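The Autumn Table, Kept Simple
Estuvar Home Review, September 2, 2026

The decorative squash has become a fixture of the season at Estuvar, where the Erkum market hall sets aside 30 stalls for table ornaments from early autumn. Householders are advised to settle the backdrop before buying anything for the table. A plain cloth in one strong colour serves small pieces well, and green remains the usual choice in the district. 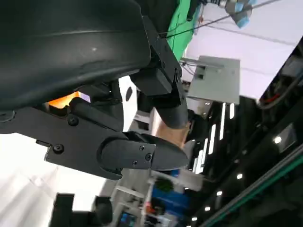
Bright green fabric hung with a white border beside it.

Once the cloth is in place, attention may turn to the ornaments. The Tomar household guild recommends no more than 3 to a table, set low enough for guests to see one another. Squat forms sit well beside plates, and a piece in two colours needs little else near it. Ornaments may also be laid on their sides, which shows the grooves to those seated.

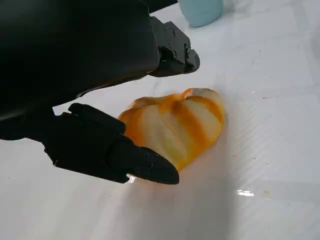

How should decorative squashes be stored after the season?
Wipe them with a dry cloth, wrap each one in paper and keep them in a cool cupboard. Real squashes should be checked often and thrown away once they soften.

The Gredau winter display opens in December, when the hall changes over to evergreens and candles. Applications for stalls are accepted at the Erkum office.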